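Small fridge, shared table: how the upper landing at Talstead keeps its food

Staff News, May

When the staff at Talstead moved into the upper floor, the plans made no provision for a kitchen. The nearest one is at Flembridge House, across the car park, and the walk takes 4 minutes each way. Ctibor Hubáček, who oversees shared facilities for both buildings, was asked to find an arrangement that would serve the upper floor without building work. He spoke to Staff News about the result.

"The request was a modest one," Mr Hubáček said. "People wanted somewhere to put a yoghurt or a piece of fruit in the morning and find it in the same state at lunch. We had no water supply on that floor and no wish to install one. A mini fridge and a table seemed a reasonable answer."

The table stands on the open landing by the staircase, close to the desks, and has been given a checked cloth. Mr Hubáček confirmed that the cloth was a matter of some discussion. The facilities office had proposed leaving the table bare for ease of cleaning, but staff on the floor asked for something that would mark it out as a place for food. "I was content to be overruled," he said. "It is washed every 2 weeks and it has held its colour well."

Plates are kept at Flembridge House and brought over as needed. Food may be put into the fridge on a plate, provided that it is a small one and that it goes home or back to Flembridge the same day.

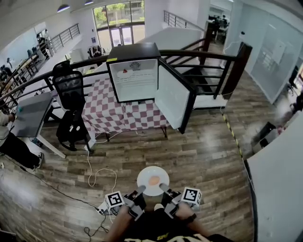 Jitka Šťastný asked whether the rule on plates was not too strict, given that most people on the floor bring a single item and would happily leave the plate until the next morning. Mr Hubáček replied that he had some sympathy with the point, but that a fridge of this size could not hold plates overnight and still be of use to anyone arriving early.

"It is a question of space," he said. "In a full-sized fridge a forgotten plate is a nuisance. In a mini fridge it is the whole shelf."

The fridge is emptied at the end of each working week. Notice is given by email at 9 in the morning, and anything left by the afternoon is disposed of. The inside is then wiped with warm water and a little bicarbonate of soda, and the door is left open until the walls have dried. Mr Hubáček does this himself when he is on site. He advised against scented sprays - "the smell finds its way into the butter" - and asked that spills be dealt with at once by whoever notices them.

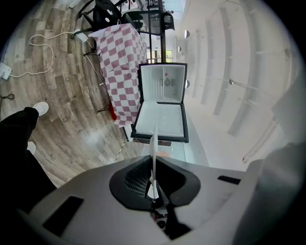 The mini fridge with its compartment empty, beside the table with the checked cloth.

The cost of the arrangement was met from the general facilities budget. The table was already in the building, and the cloth was bought for 75 crowns from Brilau, a household shop near the station.

Asked whether a second fridge might follow, Mr Hubáček was cautious. The landing also serves as the way to the stairs, and he would not wish to see it narrowed. A kettle has been requested and declined on the same grounds, together with the absence of a sink.

"I would sooner see one small fridge kept properly than two that are not," he said. "If people take their food home and close the door firmly, I shall have very little to add."

Comments on the arrangement may be left with the facilities office at Flembridge House until the end of the month.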